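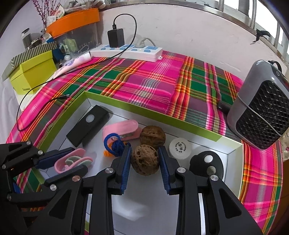 One reply that came in overnight asked whether anybody else keeps a box for the stuff that has no drawer, and whether it ever gets emptied. Mine doesn't, much. Let me paste the rest so I can answer it properly:

> We moved to Bainbridge in May and I swore the junk box
> wasn't coming with us. It came. It has cord in it, a stapler,
> little tubs with the lids stuck on, and I'm pretty sure
> something edible from the holidays. Do you sort by size or by
> what it's for? And what do you do with the cords?

By what it's for, always! I tried sorting by size once and ended up with erasers in with the cough drops. My box is a big shallow one, white inside with a lime-green edge, and right now it's got walnuts rolling around with the blue cord and a pink thing of the stapler sort (yes, walnuts, so don't feel bad about your holiday leftovers). The walnuts go back to the kitchen first. Food out before anything else, that's my only firm rule.

Cords I do last, with a cup of coffee, because they make me cranky. Pick the knot loose from the middle, don't yank the ends. Then wind it over 4 fingers and put a twist tie on it. If I haven't used a cord in 16 months it goes in the giveaway bag.

Little tubs: open every one. I've found 3 buttons and a spare key that way, and I still don't know what the key fits. Has anyone tried the Vidus divider trays? I'm wondering if they'd fit a shallow box or if they stick up over the rim.

Posted in May by the list owner
Last updated: May, 4:16 pm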